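Vamanska project, data collection group
Minutes of the Saturday meeting, March 21, 2020
3 min read

We use cookies to remember your settings. Accept / Manage

Held by call. Minutes of the previous meeting were approved with one spelling fix (Vimdale, one l).

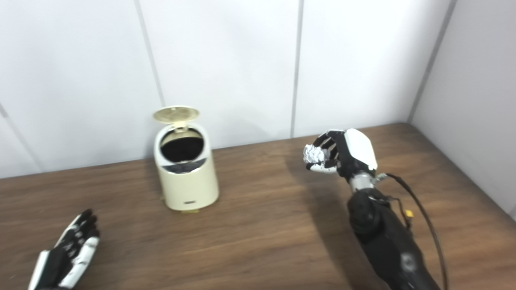

1. Where we stand

The trash task now has 698 demonstrations recorded and uploaded. This is a great number and the group said so! Of these, 92 were added since the last call, and the new ones are noticeably smoother - the operators are getting a real feel for the hands. Nine were marked for review and will stay out of the training set until two people have watched them.

2. Foil

Long talk about crumpled foil, which everyone seems to have fallen in love with as a test object. Every ball comes out a different shape, the shine changes as the wrist turns, and the fingertips have to close on something that gives a little. The Tuvico office asked whether we should switch to paper to make things easier. The feeling was no, keep the foil and add paper as a second object with its own label.

Agreed: a fresh ball whenever the old one gets too flat to pinch.

3. Start of each episode

Lid open at the start for now. Opening the lid will be its own task later, and there was a lot of excitement about that one. The operators at Vimdale would like to start on it right away, but the labels have to be settled first.

Agreed: move the bin a little between episodes, left and right as well as nearer and farther. Too many of the early recordings have it in the same spot, and the model has plainly learned the spot.

4. Failed drops

Should we keep them? Two views. One side wants only clean examples. The other pointed out that a miss followed by a good recovery is some of the best material we could ask for. Settled on keeping recoveries, tagged as such, and dropping any episode where the operator gives up.

5. First training run

The Reddy policy will be trained over the weekend on everything that passed review. Results to be posted in the shared folder, good or bad. Can't wait to see it try.

6. Other business

Head camera view should be checked before every session, both hands included. The naming sheet still has two columns for the same thing - merge them.

Next call in two weeks, same hour.

Get our project newsletter by email. Unsubscribe at any time.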